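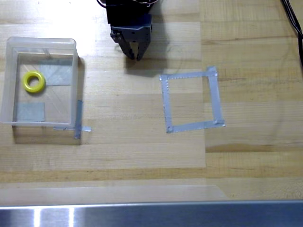 *Ring task: yellow ring in the clear bin, taped square to the right.*

**Kirkura picking project, November report**
To: Mylene Tolentino
From: Warrick Quinlan

We promised more recorded examples this month and we have them. I am less sure they are worth what we paid for them.

Florante ran 11 sessions on the ring task. Most of the recordings are clean. The trouble is how alike they are. The bin is lined up to tape marks on the table, the square is taped down too, and the ring is the only thing to pick. A model trained on this may learn one table very well and little else.

We checked that. With the bin on its marks, the trained policy got the ring into the square in 13 of 20 tries. With the bin shifted by a hand's width, it managed 3 of 20. Drarketti's summary quotes only the first number, and I'd ask you not to pass it along without the second.

Remedios thinks more examples will close the gap. Maybe, but I haven't seen anything yet that says so, and more of the same seems a poor bet.

**Next month**

- Move the bin and the square between recordings.
- Add a second object, to be picked by Remedios.
- Repeat the shifted-bin test before any new table time is booked.

Spending is on plan. I would hold the next payment to Drarketti until the repeat test is in.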